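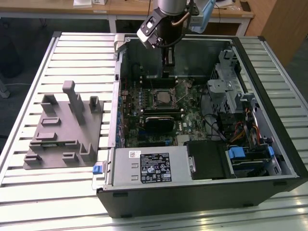 Last edited: Thursday, March 26, 2026

Old Dell tower, CPU swap – worth it?

slatwork_486
Got the side off the Dell, laid it flat on the bench. Green board, two memory slots, one card. Want a faster chip in it for light office stuff. Seller on Prarka has one for cheap. Anything to check first?

Rovero
BIOS version. Update BEFORE you pull the old chip. Learned that the hard way.

plirnura
Don't bother imo. Put the money in an SSD, chip swap gets you maybe nothing you'd notice.

slatwork_486
Already has an SSD. Thats why I'm asking

Rovero
then go for it. Lever up, frame open, lift straight. Dont drag it over the pins
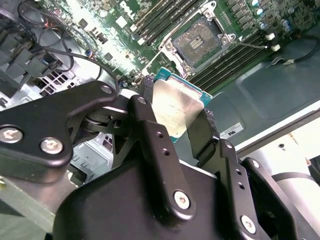 Chip out, socket open, lever sticking out to the right

sugden9
Watch those pins. Bent 7 on mine, spent a whole evening with a needle.

plirnura
Still say waste of time. Old paste, old fan, old power supply... where does it stop

sugden9
Disagree, its a fine box. Wipe the chip with alcohol, fresh paste, pea size – done.

Rovero
^ this. And line up the corner mark, no pushing. If it needs force its in wrong

slatwork_486
ok ordering the paste tonite. Chip should be here in April, will post temps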